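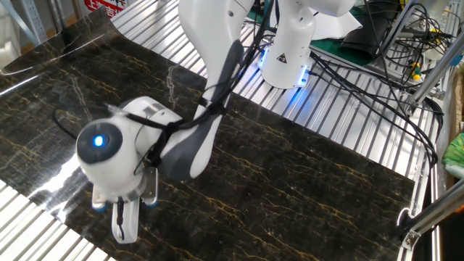
Figure 1. The black marble-patterned sheet laid over the slatted aluminum work surface.

Choosing a Playing Surface for a Miniature Soccer Set

Project report by Shafiq Seneviratne
Purklow College, Design and Materials, second year

1. Background

The Corura project is a small soccer set for a tabletop. It has a goal, a ball and a surface to play on. The goal and the ball were already chosen when I joined. My part was the surface.

The work table has a top made of aluminum slats with ribs running along them. It is strong and flat enough to bolt things to, but a small ball cannot roll freely on it. It drops into a groove and follows the slat, whichever way it was pushed. So the table needed a cover. I had to find one that lets the ball roll in a straight line, shows the ball clearly, and can be taken off at the end of the day.

2. Materials

I compared three covers. The first was a piece of green felt, which everyone in the group expected to win because it looks like grass. The second was plain white card. The third was a glossy black sheet with a marble pattern in gold and tan, sold for covering shelves and counters. I bought it at Zostier, where it comes off a roll 122 cm wide under the name Nimri. I cut it with a knife and a steel ruler.

The ball is the usual black and white pattern, with black pentagons. The goal is a small white one with a mesh top. I did not change either of them.

3. Method

I made a short ramp out of folded card and marked a release point near the top. The ball was let go from the same mark each time, without a push. I wrote down where it stopped and how far it had drifted from a line of thread stretched out in front of the ramp. The thread was lifted away before each roll so that the ball would not touch it.

I did the rolls in both directions, along the slats and across them. I recorded 633 rolls in total over the three covers. Rolls where I bumped the table, or where the ball hit the ramp edge on the way down, were crossed out and are not in that number.

For visibility I did something simpler. I put the ball down on each cover, stepped back to the door and asked two classmates to point to it.

4. Results

4.1 Felt

The ball stopped early and did not always stop in the same place. The felt also moved with it when the shot was hard. Stretching it tighter helped for a few rolls, then it went slack again. The colors were good and the ball was easy to see.

4.2 White card

The ball rolled well. The trouble was the seam, as I could not get card large enough to cover the area in one piece. Crossing the seam sent the ball off line, and tape made a bump of its own. The ball and the goal were also both hard to pick out against white.

4.3 Black marble-patterned sheet

The sheet went down in one piece, with no seam, and the drift was the smallest of the three in both directions. Across the slats there was a little more drift than along them.

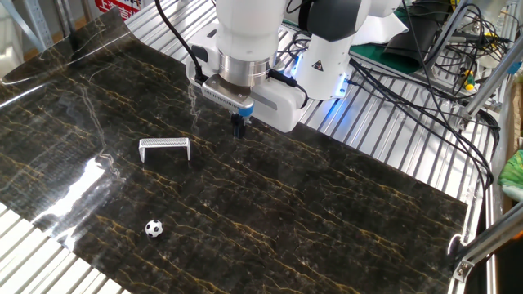

The goal is light and does not grip the glossy surface. A hard shot into the frame pushed it backward. I tried small dots of putty under the legs, which held it, and the dots peeled off again without leaving a mark. I would keep the putty in the final set.

Both classmates found the ball right away on the black. The white parts of it do the work here. The black pentagons get lost a bit from a distance, but this did not stop anyone from seeing where the ball was. The veins in the pattern run diagonally, and I had worried they would be confused with lines on a pitch. They are thin and uneven, and neither classmate mentioned them until I asked.

5. Problems with the chosen sheet

Glare. The surface is shiny and the overhead lights show up in it as a white patch on the left side. When the ball is in that patch it is harder to see from some seats. Turning the sheet did not help, as the patch stays where the lights put it. A matte version of the same sheet might solve this, but Zostier did not have one in July when I was buying.

Curl. The upper left corner lifts a little. I left the sheet face down overnight with books on it, and the curl got smaller but did not go away. Play near that corner is not reliable.

Dust. Every speck shows on black. Wiping with a dry cloth before each set of rolls became part of the routine.

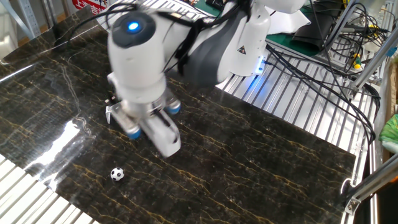 Figure 3. The ball on the marble-patterned surface, with the light reflected on the left side.

6. Decision

I recommend the black marble-patterned sheet for the Corura set. The straight roll mattered more to the group than the green color, and the felt could not give us that. The white card would be worth another look if someone finds a supplier with larger pieces.

7. Further work

The sheet has no markings. The group wants a center line and a box in front of the goal. I have tested white chalk pencil on an offcut and it wipes away too easily. Thin tape stays put but the ball may jump when it crosses, so that needs its own set of rolls.

The ramp should be remade in something stiffer. By the end of the testing the fold had softened and I had to replace it with a second one cut from the same template. Both ramps and the leftover sheet are in the project drawer, with the roll record in the blue folder underneath.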